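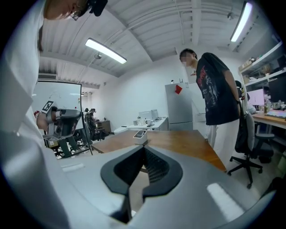
Tag der offenen Tür bei Kolport, und ich hatte mir eigentlich nur eine Stunde dafür freigehalten. Es wurden dann fast drei! Ich mag solche Besuche ja, weil man endlich sieht, wo Leute den ganzen Tag sitzen, mit denen man sonst nur Mails schreibt. Mit Theda Kleinschmidt hatte ich seit Mai hin und her geschrieben, jetzt kannte ich auch ihren Flur (lang, grün gestrichen, riecht nach Bohnerwachs wie meine alte Grundschule).

Am längsten bin ich in dem Raum mit dem Holztisch hängengeblieben. Der steht mitten im Zimmer, hat eine schöne warme, orangebraune Platte, und darauf stand ein kleiner weißer Behälter, oben offen, rechteckig. So ein Tisch, um den man herumgehen kann, ist wirklich Gold wert. Bei uns im Büro klebt alles an der Wand und man redet immer gegen eine Raufasertapete. Ich habe mir fest vorgenommen, das zu Hause anzusprechen, mal sehen, wer mir zuhört.

Überhaupt ist das ein Raum, in dem gearbeitet und gewohnt wird. Hinten der silberne Kühlschrank mit etwas Rotem an der Tür, daneben der lange weiße Tisch mit dem Drucker und den Tassen. Drucker und Tassen auf einem Tisch, das kenne ich sehr gut – bei uns hat das einmal einen halben Liter Früchtetee und ein neues Gerät gekostet. Auf der anderen Seite dann ein Schreibtisch, wie ich ihn auch habe, Monitor, Tastatur, und dazwischen Fläschchen und Döschen und was sich eben so ansammelt. Darüber hängt ein weißes Metallregal an der Wand, mit Kisten und allerlei Kram. Nach dem Regal habe ich Sorin Ardeleanu gleich gefragt, so eins suche ich nämlich seit Ewigkeiten für den Keller. Er wusste leider nur noch, dass er beim Anbringen zweimal neu bohren musste.

Zum Kaffee ging es nach unten in die Kantine. Irina Pană hatte Apfelkuchen gebacken, mit viel Zimt, und ich gebe zu, es waren zwei Stücke. Am Tisch saß auch Teemu Heiskanen, der extra mit dem Nachtzug gekommen war und über nichts anderes reden wollte als über den Nachtzug (das obere Bett quietscht, das Frühstück kommt im Karton). 46 Leute standen am Ende auf der Anmeldeliste am Eingang, für so ein kleines Haus finde ich das ordentlich.

Falls jemand nächstes Mal hin will: Der Eingang liegt im Hof, am Schild von Chiriac vorbei und dann die Treppe hoch. Ich bin zuerst brav zur Straßenseite gelaufen und habe sieben Minuten an der falschen Tür geklingelt. Parken geht hinten, aber die Plätze sind eng. Und wer Kuchen möchte, sollte vor drei da sein, danach gab es nur noch Salzstangen.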